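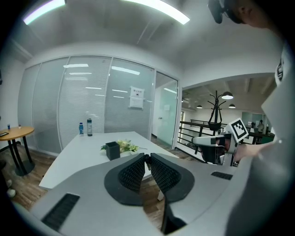 Large table with the cream flowers, and the round wooden table against the wall.

Calimlim Room: Tables, Flowers and Drinks FAQ
Updated September 22, 2024

Where is the Calimlim Room?
Second floor of the Sturnley building, room 106. Come out of the elevator, turn right and look for the glass wall.

Which tables come with the room?
Two stay in the room all the time: the large pale table in the middle and the small round one with the wooden top and black legs. If you need more, put it in your booking notes. We can bring up folding tables from the first floor, but not on the same day.

Can we move the large table?
Yes, with two people, and please lift it. The wood floor was refinished in June and it marks easily. Put the table back before you leave.

Can we move the round table?
Yes. It is light enough for one person. Most groups use it for phones and personal drinks so the large table stays clear for work.

Are the flowers real?
No. The pale flowers on the large table are artificial. They don't need water, and please don't give them any.

Can we take the flowers and pots off the table?
You can. Carry the pots from the bottom and set everything on the windowsill in the hallway, not on the floor. People have stepped on the stems. Return the flowers and pots to the middle of the table when you finish. It doesn't have to look exactly the way you found it.

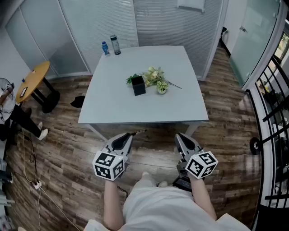
Flowers and potted leaves in the middle of the table, bottles at the back.

How do I clean the table?
Use a damp cloth and dry it after. Cloths are in the hallway cabinet, top shelf. No scouring pads and no spray polish. Polish leaves a film and papers stick to it.

Something got on the flowers. What should I do?
Wipe them with a dry cloth and leave a note at the front desk. Aileen Evangelista looks after the flowers and will wash them if they need it. Dust is not an emergency – she goes over them every other Friday.

Are drinks allowed?
Yes, if they have a lid. Keep bottles at the far end of the table, away from laptops and chargers. Open cups should stay in the kitchen.

I left my bottle behind. Where is it?
Bottles left overnight go to the lost and found shelf in the kitchen. We keep them for 22 days. Disposable bottles are emptied and recycled the same evening, even if they are nearly full.

Can we eat at the tables?
Cold snacks are fine. Hot food goes in the kitchen.

Is there a fan?
There is a white electric fan in the room. Please switch it off at the wall when you go.

Can we bring our own centerpiece or tablecloth?
Yes. Battery candles are OK, real candles are not. Don't tape or pin a cloth to the table. Clips are in the cabinet with the cleaning cloths, in a bag of 6.

What if we damage something?
Tell Kenneth Mercado at the front desk before you leave. Small scuffs are not charged. For larger damage to the big table, the most we charge is $600.

Who do I ask about bookings?
Elin Prosser handles bookings on weekdays. Use the form on the Rooms page, or stop by the front desk.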